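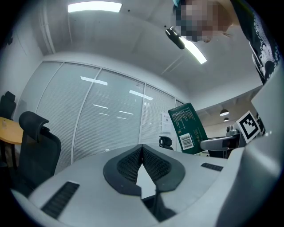
About Pellham

Pellham is a small bookkeeping and payroll practice, and we've been looking after the accounts of cafés, farm suppliers, hairdressers and the odd travelling theatre company for longer than we care to admit. It began at Brittany Robichaud's kitchen table, with a second-hand filing cabinet and a neighbour who couldn't face his tax return. He told his sister, she told her netball team, and before long Brittany needed a proper office (and a much better kettle!).

Nikau Halliday joined her the following April, supposedly for 90 days to help clear a backlog, and he's still with us. These days there are 7 of us on staff and we look after 600 clients, many of whom have been sending us their receipts in shoeboxes since the early days. We still accept shoeboxes, by the way, though Nikau will gently try to talk you into the app.

We like to meet people before we take on their books, so your first chat is free and usually runs to 30 minutes — longer if you bring the dog. We'll ask how your business works, what keeps you up at night and which bits you'd love to hand over. Some clients want us to do everything, while others just like a friendly voice at the end of the quarter, and we're happy either way.

Our fees are fixed and agreed in writing before we start. If your circumstances change partway through the year, give us a ring and we'll organise something that suits.

Page last updated 21 September 2021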